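Rorndale Supporters' Survey Group – minutes, May meeting

Opened 7.30pm at the Josham Road clubhouse. Last meeting's minutes agreed.

1. Season survey
Wonderful response this year! 1000 fans sent the form back, against a target of 200, and many wrote long comments. Huneo will do the tables for us again. Agreed to publish the full results, including the grumbles about kick-off times.

2. Watching the summer tournament
Much talk on whether to ask who plans to watch at home, in the pub or at our big screen. Agreed to ask all three, plus a question on women's matches – a lovely idea from the Parry branch.

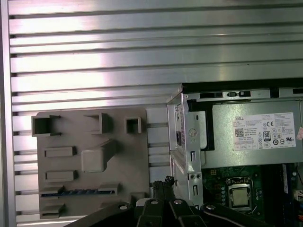

The Parry branch will also hand out paper copies at its next home game, so that older members get a proper say. Print run set at 4000.

3. Big screen evening
Room holds 80. Tickets free, members first. Very keen to see families there, so the early match was chosen.

4. Any other business
Away travel question held over to the next survey.

Closed 8.50pm. Draft questions to be sent round before the next meeting.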